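Mittwoch, kurz vor sechs. Der Zug nach Stotham steht noch - Gleis 2, wie immer. Sie rennt. Tasche offen, Schal irgendwo. Im Mantel der Brief, achtzehn Tage alt, nie beantwortet. 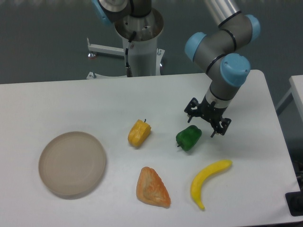

Die Türen piepen. Drin. Atmen. Wagen 529, alles beschlagen, keiner schaut hoch. Sie liest nochmal den ersten Satz. Komm nachhause, steht da, die Küche ist noch die selbe. Mehr nicht. Kein Gruß - nur das.

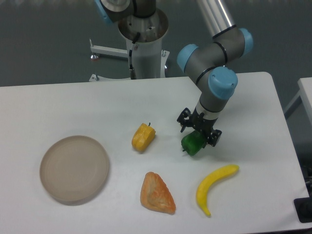

Grüne Paprika, knapp über dem Tisch.

Dann ruckt der Zug an. Sie sucht einen Stift.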